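Skip to content
Search this project
Type to search… Clear

# Jarkico Depth Chart Notes

This is a small collection of preseason roster notes for a fantasy league and, more to the point, for the fans of the Dusten football club who like to argue over the bottom of the roster. If you only care about the starting quarterback, you will find him in here, but you'll probably get more fun out of the fourth running back and the long snapper (I certainly do!).

The notes began as a plain text file I kept open during practices. It grew a little every summer, and eventually enough friends asked for a copy that it seemed kinder to tidy it up and put it somewhere everyone could reach.
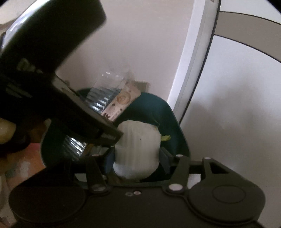
*Written and kept up by the Jarkico maintainer. Last revised 9/27/24.*

## What you get

There are two files. `players.csv` has 193 rows, one for each player who spent any time in camp with either Dusten or Cunha. `notes.csv` is the big one, with 2,000 short entries covering practices, scrimmages and preseason games. The two are joined by `player_id`, and that column should never be blank.

The main columns in `notes.csv` are:

- `player_id`: matches the players file
- `session`: practice, scrimmage or game
- `unit`: first, second or third team, as lined up for that snap
- `role`: the job he was doing, so a tight end covering a punt is marked `punt_cover`
- `comment`: whatever I scribbled, with the spelling mostly fixed

## Where the notes are thin

Special teams are patchy before March, when I was still working out how to write down a kickoff without missing the next one. I also watched a good deal more of Dusten than of Cunha, and it shows in the comments, which get downright chatty whenever a Dusten rookie catches anything.

Please be gentle with the `grade` column. It runs from 0 to 20 and it's my own opinion from the bleachers. In 91 rows it has been left empty, mostly for linemen, where I couldn't tell who had missed the block and didn't want to pin it on the wrong fellow. 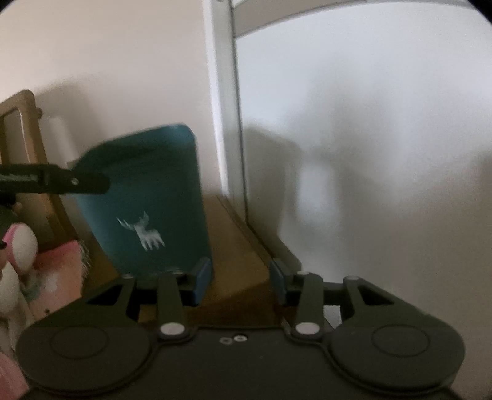

*Teal card-shaped object and black gripper.*

## Using it

Open the files in any spreadsheet program, or load them into the Gurnico lineup tool, which reads both as they are. Sort by `player_id` first and then by `session`, or Gurnico will complain about the order.

You're welcome to copy, share and rework the notes for your own league. A mention of Jarkico is appreciated. If you spot a player listed at the wrong position, open an issue with the row number and I'll get to it, usually after the weekend's games.

We use cookies to remember your settings. Accept | Manage choices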